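Otstead Cargo Tray, long-term review

I bought the Otstead tray for the back of our Cendale wagon in May and have driven 2,227 miles with it in place. It replaced the thin carpet mat that came with the car. I paid full price and have no tie to the company.

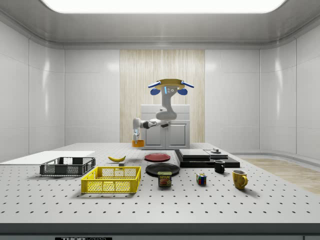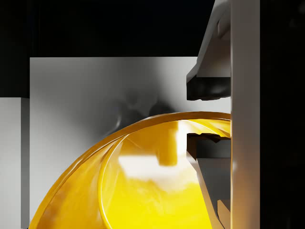 Yuk-lan Chiu wrote in after my first notes on the tray: Mine slid forward under braking until I turned the anchor clips the other way up. The leaflet shows them wrong. Did yours come with two clips or three?

Three, and I had the same trouble with the leaflet. Once the clips are seated with the flat side down, the tray stays put, even with a full load of groceries on a steep driveway.

Fit is good along the seat backs and the left wheel arch. On the right there is a gap wide enough to lose a pen in. The raised edge holds a spilled quart of milk, which I know from experience. Mud rinses off with a hose, and dog hair needs a brush.

The surface is grippy enough for boxes but not for anything round. Loose bottles still roll. I ended up buying the Studow divider, which pushes into the slots at the rear and works fine, though it rattles on rough roads when the car is empty.

There was a strong rubber smell for the first 3 weeks. Leaving the hatch open in the garage helped a little.

You do lose easy access to the spare. The tray has to come out completely, and with the rear seats up that means bending one corner quite hard. So far it has gone back to its shape each time.

Rating: 3 out of 5. I would take off less if the leaflet were right and the divider came in the box.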